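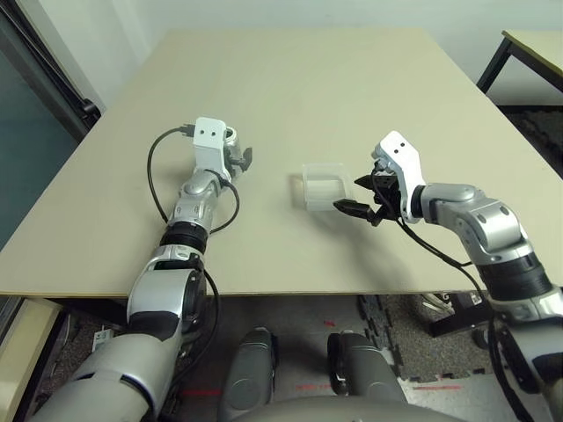 The Second Life of a Paperback Backlist

Last updated: October

A romance paperback from the 1980s had a shelf life close to that of a magazine. It went out with the month's list, stayed on the rack until the next list came in, and was stripped for credit if it did not sell. The text was rarely kept in any form that could be used again. Film was thrown out when printers closed or merged, and the author's typescript, if it survived, did not include changes made in proof.

Peltora, a reissue house based in Ikier, has spent the past 5 years bringing such books back as digital and print-on-demand editions. Its catalog now holds 1,596 titles, most of them romance, with a smaller group of gothics and romantic mysteries. Another 2,290 have been identified as possible reissues and are waiting for a rights check.

The rights check takes longer than any other stage. Older contracts usually let an author ask for the rights back once a book was out of print, but the wording varied by house and by year. Some required a written request and a waiting period. Others defined "out of print" by a sales figure in a royalty statement, and the statements are missing. Where a pen name was owned by the publisher, the text may be free while the name on the cover is not. Peltora files these separately, and several have come out under the writer's legal name with the old pen name left off entirely.

Once the paperwork clears, the book has to be turned back into text. Two copies of the same printing are bought used. One is cut at the spine and scanned flat; the other is kept whole to settle questions about words lost in the gutter. Mass-market paper yellows quickly, and contrast falls off toward the edges of the page, where software makes most of its mistakes. Common errors are predictable: "arms" read as "anus," a fault well known in the trade, "he" read as "be," and closing quotation marks read as the number 11. A word list catches some of these. The rest need a person reading line by line.
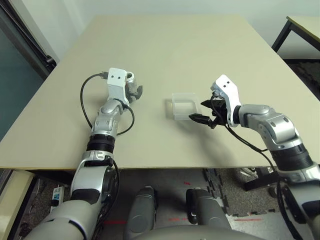

Small frosted container on a pale tabletop

Scene breaks are a separate problem. Many paperbacks marked a change of scene with a blank line and nothing else, and when that blank line fell at the foot of a page it vanished. In the scanned text two scenes then run together, often with a change of viewpoint in the middle of a paragraph group. Peltora's editors mark every page ending in the first pass and return to them in the second. A short ornament is then set at each break so that it survives on any screen size.

The Lekano books show how these steps add up. The series ran to 12 novels about a family of island innkeepers, and three printings of the first volume differ in small ways. The earliest gives the heroine's sister a different first name in two chapters. The second printing corrects one chapter. The third corrects both and drops a paragraph, apparently to save a page. The new edition follows the third printing and puts the paragraph back.

Covers are nearly always replaced. Painted art was licensed for a single use in most cases, and tracing the artist costs more than a new design. The printed copies are made by Ladefoged, which runs one trim size for the whole line. The old rack size is not offered on its equipment, so the pages are reset with wider margins and slightly larger type. Page counts go up as a result, and so does the price per copy.

Textual changes are kept to a minimum. Spelling errors are fixed and dated references are left alone, including pay phones and airline smoking sections. Each book carries a note on the copyright page stating which printing was used.

Reissues are released in pairs, with the next two Lekano volumes set for the same month.

Get our books coverage by email. Enter your address to subscribe to the newsletter. You can unsubscribe at any time.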